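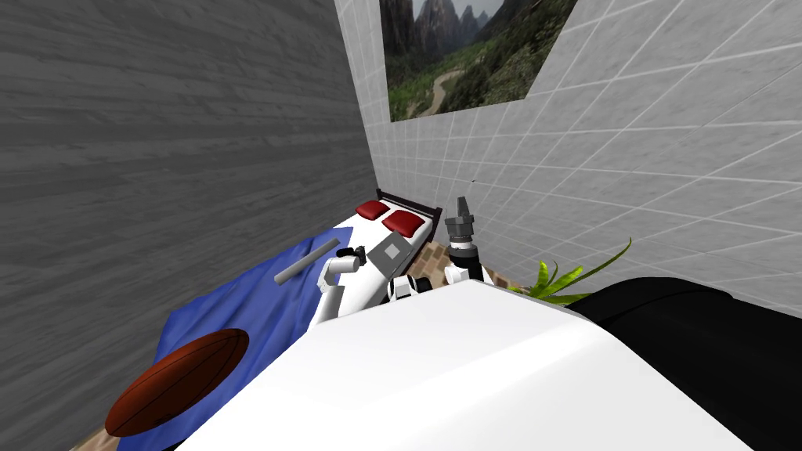 Bedding > Toppers & Pads

Marik Wool Mattress Topper, Queen

I slept on a lumpy foam pad for years and kept blaming my back, so when I started carrying bedding in May of 2010 the first thing I went looking for was a decent wool topper. The Marik is the one I still sell the most of, and it's on my own bed too (has been for three winters now!).

It's a cotton cover stuffed with wool batting and tufted by hand so the filling doesn't wander off to the corners. Straight out of the bag it smells a little like a sheep. Hang it over a railing for an afternoon and that goes away. You'll also notice it flattens where you sleep during the first month or so, and I just flip mine head to foot whenever I change the sheets.

Please don't put it in the washing machine. I did that with my first one and ended up with something the size of a bath mat. Spot clean with cool water and mild soap, then dry it flat.

Corner straps fit mattresses up to 14 inches deep. If yours is thicker, get the Zerkano instead, it has a full stretchy skirt and costs a bit more. Side sleepers who like things really squishy might be happier with that one anyway.

Item no. 953
Size: Queen
Fill: wool
Cover: unbleached cotton
Ships rolled in a cloth bag

I ship Monday through Thursday, and you can send it back if it's unused and still has the tag on.

5 comments | 12 shares

© Ceteck Home Goods | Contact | Back to top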